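Kamran Kazmi
30/11/2018

OK, volcano thread! I've been reading old eruption reports all evening and I need to put this somewhere before I forget half of it. It's mostly Stornano, with a detour to Breltov at the end.

Stornano woke up in August after a long nap. The first sign was tiny – a swarm of little quakes under the south flank, most of them far too small for anyone in town to feel. The monitoring station logged 128 of them in a single night.

What I love is that you can watch the swarm climb. Plot the depths against time and the dots creep up toward the surface, then just stop for 2 days. Total silence. Then they start again, a little to the east, as if the magma hit a hard layer and went looking for a softer one. (That's my reading, and the people who do this for a living are more careful about it.)

Then the ground swelled! The tilt meters on the south side started leaning outward before there was any ash at all. We're talking about a lean you could never see with your eyes. The instruments for this stuff are so good now. 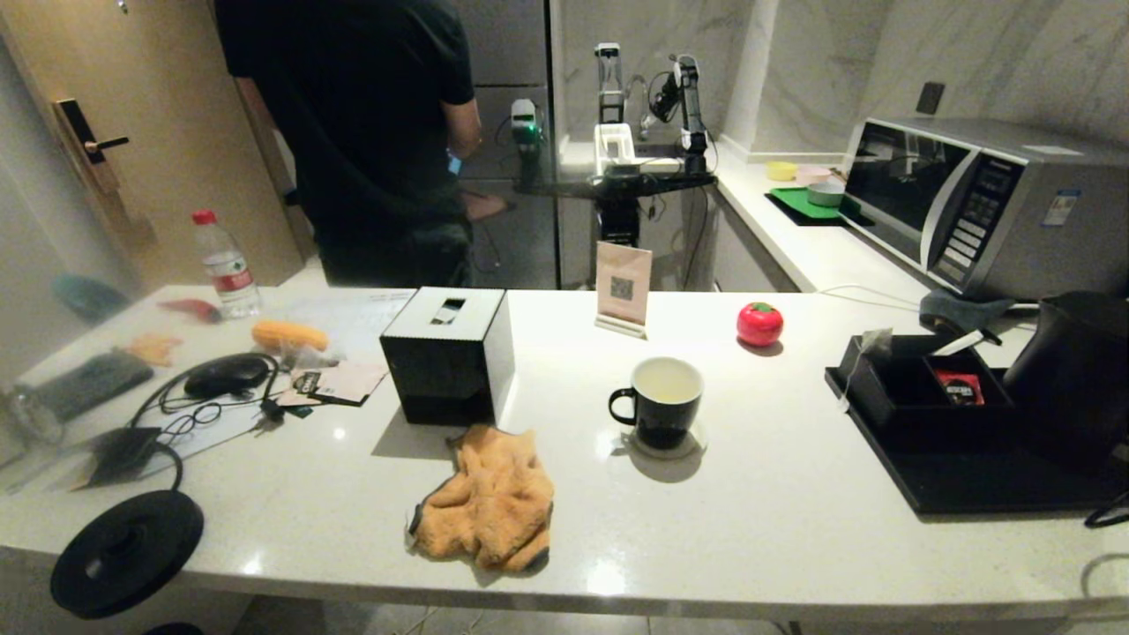 White quartz counter, light wood door.

Back to the mountain. When it finally went, it opened a crack low on the flank and the summit crater hardly did a thing. Flank eruptions can be nastier for towns, simply from starting closer to them. In this one the lava headed down an old stream bed and stopped 3 kilometers short of the coast road.

The ash was the bigger headache. It drifted west and came down on Hedlund, where the schools stayed shut for five days. If you've never handled volcanic ash, it is nothing like fireplace ash. It's ground-up rock and glass. It scratches car windshields, it's heavy, and it turns to something like wet cement when it rains.

Lots of people asked me last time what to do if ash is falling where you live, so quickly: stay in if you can, close the windows, wear a well-fitting mask outside, dampen the ash a little before you sweep it. Don't run your wipers on a dry windshield. Contact lenses out, glasses on. And keep it out of the drains!

Someone asked whether the quakes could have "set off" the eruption. Mostly it's the other way around at a place like Stornano. Magma pushes its way up, the rock cracks, and each crack is a little quake. Big tectonic quakes nudging a volcano that's already close to going is a separate question, and a really fun one. People have been arguing over it for ages.
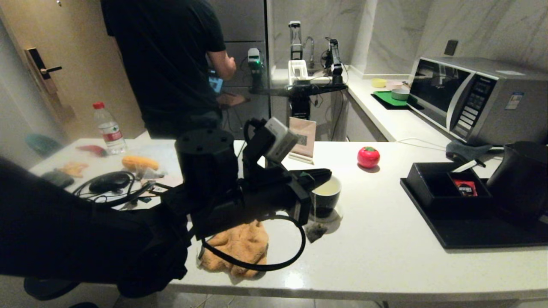
Tea with the tag still on, and something tomato-shaped.

Now Breltov, as promised. Different beast entirely! Breltov has a lake in the crater, and lake volcanoes keep me up at night. Hot rock meeting water can go off like a bomb with very little warning. The lake turned from blue to a milky gray over one summer and the trail to the rim was closed the same week.

It never erupted. The gas readings dropped, the lake cleared, the trail opened again. I've seen people call that a false alarm and it makes me want to shout. Closing a trail for a season is a very cheap price, and the team got a wonderful set of water samples out of it.

If you want to follow along from home, Skiler is the map I use. It shows quakes by depth as well as size, so you can spot a swarm yourself. Set the window to 5 days or it gets very cluttered. Just don't panic at every dot – volcanoes grumble constantly and nearly all of it goes nowhere.

Next up I want to do mudflows, which can come down a valley years after the eruption is over. If you grew up near one of these mountains and have ash stories, please send them, I read every single reply!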